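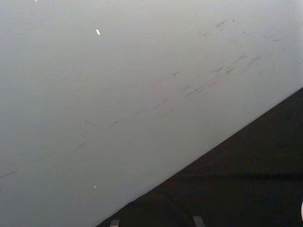
Dark scuffs on pale gray. May.

Print this entry | E-mail this entry

Viili notebook, May, second attempt at the long rope

Started at 6:40 in the morning because I couldn't sleep and the milk was already out. I'm writing this one up properly so Lauri stops asking me what I did last time (I don't remember what I did last time, which is the whole problem with last time).

For anyone who has wandered in from the cheese pages: viili is the Finnish cultured milk that stretches. You lift it and it comes up in a rope, and if you've got a good strain and you've treated it nicely the rope keeps coming until you feel silly standing there. It sets at room temperature, no yogurt maker, no blanket, no oven with the light on. A spoonful of the old batch goes in the bottom, milk on top, cover it and leave it alone. That last bit is where I fall down!

We've got 2 cultures going. The Tuominen is the old one, from my aunt's side, and it has been through more kitchens than I have. The Pirine is a freeze-dried packet Lauri ordered over the winter, and it took forever to wake up but now it's almost pushy. They live on different shelves in the fridge and they do not share a spoon. I've written that on the fridge door too.

Milk is the Clendine whole, the non-homogenized one with the cream plug. I drove out to Falville for it again and they were nearly sold out, so next time I'm calling ahead. I did try supermarket milk in March and it set fine, but there's no skin on top, and for me the skin is half the point. It's that soft, slightly velvety layer where the cream rises and the white mold settles into it (yes, mold, it's supposed to be there, it smells a little like a mushroom and a little like a clean cellar).

Weighed out 394 grams of milk for the Tuominen and the same again for the Pirine, so I can't blame the quantities this time. Starter spread thin over the bottom of each jar with the back of a spoon, right out to the corners. Then milk poured down the side, slowly. My aunt never stirred and I'm going back to not stirring. When I stirred in April the set was even all the way down but the rope was short and the texture went kind of grainy, like a custard that got startled.
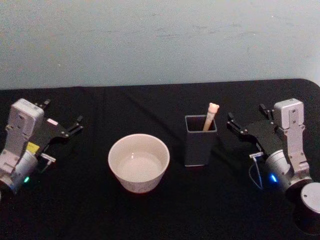
Lauri Nurmi says I'm wrong about the stirring and that the grainy batch was down to old starter, full stop. His theory is that the ropey bacteria get outrun by the sour ones if a batch sits in the fridge too long before you use it again, so you end up with something tart and thick that breaks when you lift it. He'd like me to feed every 4 days and quit letting it go until I happen to remember. I've looked back through the notebook and, well, the April batch came off a jar with no date on it at all. So he might have a point. I'm still not stirring.

9:15. Nothing to see, of course. Kitchen is on the cool side this morning. I moved both jars off the windowsill to the shelf over the bread bin, where they won't get the sun later. Warm spots are bad news for viili in my experience: it hurries, it goes sour, you get a puddle of whey around the edge and the stretch is gone by supper.

Things I changed from the last attempt, so I have them in one place:

- Jars scalded, then left to cool all the way with a cloth over them. Last time I poured into a jar that was still warm from the kettle.
- Half as much starter. I had been using a big heaped spoonful, and the old card in my aunt's handwriting just says "a little, less than you think."
- Paper coffee filter and a rubber band on top in place of the lid. The skin wants air.
- Hands off. No tilting to check! I tilted the last one so many times it never had a chance to knit.

1:30 in the afternoon. Tilted the Pirine. Only slightly. It's moving like heavy cream, so it's on its way, and quicker than the Tuominen, which looks like plain milk with ambitions. I put them back and went out to deal with the gutters so I wouldn't be in the same room.

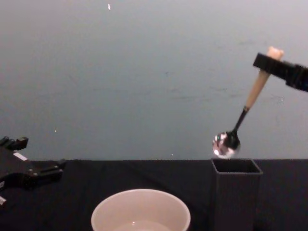
How do you know when it's done? When the jar is tipped gently and the whole surface leans over together in one piece without running, it's set, and it should go straight in the fridge for the night before anybody eats any.

I keep wanting a clock time for that and there just isn't one. It depends on the kitchen and how lively the starter is. The warm batch last summer was ready before I'd finished work, and the one in January took right through to the next morning and then some.

7:50 in the evening. Pirine leans over in one piece. Into the fridge. Tuominen is close but the middle still shivers, so it's staying out overnight, covered, and I'll look when I get up.

Next morning, 6:20. Tuominen set, and it has the skin! Thin, ivory, a bit wrinkled near the glass. Gave it the rest of the morning in the fridge, then tasted both at lunch with cinnamon and a little sugar, and again with nothing on. The Pirine is clean and mild and pleasant, and the rope breaks early, a few inches and done. The Tuominen is rounder, a tiny bit musty in the good way, and it stretched from the jar well past my elbow before it let go. I ate most of it standing up.

Took the next starter from the middle of each jar, under the skin, with a clean spoon apiece. Both dated this time, in marker, on tape, on the side and not on the lid where I'll mix them up.

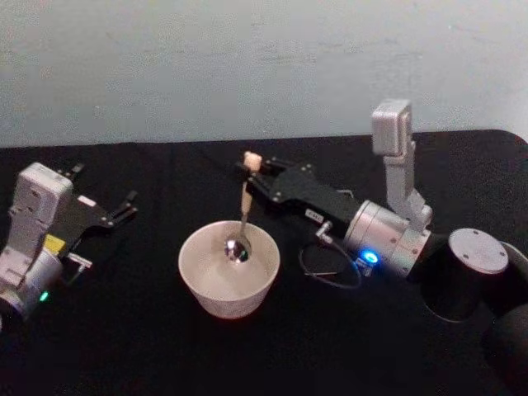
For next time

Feed on Lauri's schedule and see if the Pirine gets any longer. Try one jar with the skin stirred back into the starter, since my aunt's card hints at it and then there's a coffee stain over the rest. Call Falville before driving. Ask about the summer milk, when the cows go out, because it was noticeably yellower last year and set softer.

Also buy tape.

Aleksi Nurmi

Comments (3)

marjapuuro: My grandmother did hers in wide shallow glass dishes, one per person, and the skin was much thicker than in a jar. More surface, I guess? Try a saucer-shaped one.

Lauri: For the record I said old starter AND warm jar. Put that in the notebook.

dee_k: Does this work with goat milk? Mine set but it's runny and the rope is more of a thread. Using a packet culture, not the Pirine.

Contact | Copyright Nurmi kitchen notebook | Back to top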